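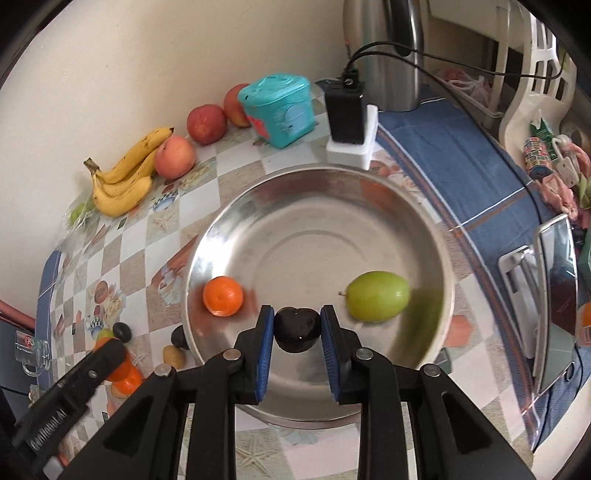
Robot Learning from Human Demonstration
Session notes: hand-held grippers, relative actions, and the fruit task

7 min read

Last week we ended with the teleoperation problem. You can collect beautiful demonstrations by driving a real arm with a second arm, but you need the real arm, a safe space to put it in, and a patient operator. Today is about the other road, which I find much more fun: take the gripper off the robot, put a camera on it, and let a person carry it around. The robot shows up only at the very end, when the policy has been trained and somebody has to find out if it works.

Read the Closovero report by Dorothy Catterall and Martti Miettinen before the lab. It is short and the appendix on calibration is better than the main text. Nearly everything below refers to their fruit-and-bowl task, which we will reproduce in a smaller form.

What gets recorded

One demonstration, or episode, is a stretch of video from the camera on the gripper plus two signals lined up with it in time: the pose of the gripper (position and orientation) and the opening width of the fingers. With two hands you get two of everything, and you also need the pose of one gripper relative to the other. Keep that last one in mind. People forget it, and then wonder why their bimanual policy drops things during a handover.

The pose comes from visual-inertial tracking: features in the video are matched from one moment to the next and fused with the motion sensor. This means the room is part of your instrument. A bare white table gives the tracker very little to hold on to. A busy surface with lots of printed detail is a gift, and so is ordinary kitchen clutter. I love this about the method - the mess that ruins a classical vision demo is what makes the tracking stable.

Shiny bowls are the exception. A polished steel wall shows you a warped copy of the fruit, and the copy slides around as the camera moves. Feature matches on a reflection obey the wrong geometry. A decent tracker throws most of them out as outliers, but when the gripper goes low over the bowl and the metal fills the view, there may be few good matches left. Catterall's plots show the pose uncertainty swelling right there, at the moment when precision matters most. Look at her third plot in the appendix. It's a lovely piece of detective work.

What the policy predicts

Write the observation at time t as o(t): the recent images, the recent gripper widths, and the recent gripper poses expressed relative to the current one. The policy outputs a short sequence of future actions,

a(t), a(t+1), ..., a(t+H)

where each action is a target pose plus a target width. Every target pose is given relative to the gripper pose at time t. If T(t) is the current pose in some world coordinates and T(t+k) is the pose k steps later, the training label is

inverse of T(t), times T(t+k)

The world coordinates cancel. Work this through on paper once, please. It takes two lines and it explains why you can train in a kitchen and test in a lab without ever measuring where either table was.

Why not use differences between neighboring steps? You can, and older work often did. The trouble is that the small errors add up as you chain the steps together. With relative targets, all tied back to the same pose, an error at step three stays at step three.

Sequences also help with hesitation. People pause. They hover over a plum, decide, and go. A policy that predicts one step at a time sees a still image and learns "stay still" from the pause, and then it stays still forever. Predict a whole stretch and the motion after the pause is part of the label. We will see this fail and then see it fixed in the lab, and the fix is very satisfying to watch.

Many right answers

Suppose there is a mandarin to the left of the bowl and a plum near it, and the instruction is only to put the fruit in the bowl. Some people will reach for the mandarin first, others for the plum. Both are correct. If you train with squared error, the best prediction is the average of the two motions, and the average goes to the gap between them and closes on air.

So we want a model of the distribution over action sequences. The Closovero policy uses a diffusion model: begin with a random action sequence, run a learned denoising step several times, and end up with a sample that belongs to one mode or the other. Stuart Marsden will do the derivation on Friday. For today you need only the picture of two hills with a valley between them, and the knowledge that a squared-error fit puts you in the valley.

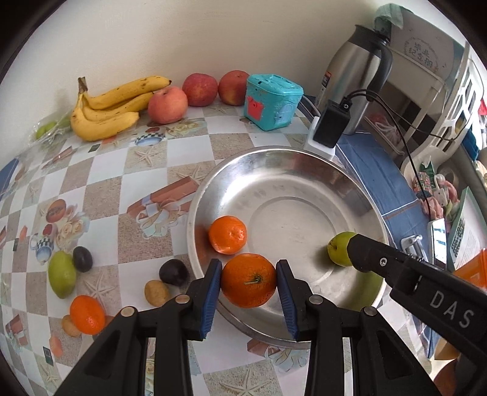 Then there is the question of commitment. Having sampled "mandarin," the policy should stay with it for a while. We execute part of the predicted sequence before sampling again. Execute too little and the arm dithers between the two hills; too much and it can't react when a fruit rolls. There's no formula for this. Try a few values and watch.

Latency, the boring part that decides everything

On the robot, the image you're looking at is already old. The arm also takes time to follow a command. The hand-held data has neither of these delays in the same form, since camera and hand were moving together and you aligned the signals afterward.

The recipe:

Measure camera latency. Film a clock on a screen through the gripper camera, show the received image next to the clock, and compare.

Measure arm latency. Send a smooth wave as the command, record the reported position, and find the shift that lines them up best.

Measure gripper latency in the same way. It's usually different from the arm's, so don't reuse the number.

At run time, stamp each predicted action with the time it was meant for, throw away those whose time has passed, and send the rest early by the measured delay.

Natalie Inskip wrote the alignment script for our course, and it lives in the Jilosley folder with the other tools. Run it with the plot option turned on, every time. A shift that looks fine as a single number can look terrible as a curve.

How the data was filtered

The project at Brekorholm recorded some 600 episodes for the fruit task. Of these, 136 were rejected. I want to spend time on this, as it's where most student projects go wrong.

An episode was rejected if tracking was lost on either gripper, if the two tracks disagreed about their shared start, or if the motion asked for a speed the arm can't reach. The third test is easy to skip. Humans are quick! A wrist can flick an orange over a rim faster than a mid-sized arm can follow, and a policy trained on such data will ask for things that the robot controller simply clips.

Lacey Lambert's note on this is in the reading pack. She compares three treatments of a too-fast episode (drop it, slow it down, keep it as is) and finds that slowing down works well for picking and badly for anything involving a toss. Think about why before you read her answer.

What happened on the robot

Each condition was tested with 20 trials. A trial counted as a success if the chosen fruit ended up in the bowl and was released. With the full method the policy failed four trials. Two of those were grasps of small fruit where the fingers closed a little high, and the other two were releases that came too soon, with the fruit landing on the rim and rolling off.

Without latency matching the arm overshot and jittered and the tests were stopped early. With step-by-step differences in place of relative targets, grasps were all right but placements wandered. I'd be careful with the finer comparisons. Twenty trials is a small sample, and you should put an interval on any success rate before you argue from it. The lab sheet has the formula.

The part I find exciting is the change of bowl. A deeper one had never been in the training data, and the policy raised the fruit higher before crossing the rim. Miettinen is cautious about it in the report and says the same behavior could come from the starting height in those trials. He's right to be cautious. It would make a great term project, and the test setup is simple: same bowl, varied starting heights, then the same again with the shallow one.

For the lab

Work in pairs in the Whitlock room, one person carrying the grippers and the other watching the tracking display. Swap halfway. Do the mapping pass before you record anything: move one gripper slowly around the table, looking at it from all sides, and come back to where you started.

Keep your episodes short. Start with both hands in view of the table and the fingers open. If you drop a fruit, finish the episode anyway and mark it in the log; we'll use those in the session on recovery behavior.

Problems to hand in

1. Show that the relative action label does not change when the world coordinates are moved by any fixed rigid transform.

2. A pose error grows in proportion to the number of steps chained. Compare the final error for chained differences and for relative targets over a sequence of length H. State what you assume about the errors.

3. Take any rejected episode from the shared set and say which test it failed. Would you have kept it? Half a page, with a plot.

4. (Optional, and my favorite.) Propose a way to detect features that sit on reflections in a curved metal surface, using only the video and the motion sensor. Rough ideas are welcome, and so are drawings.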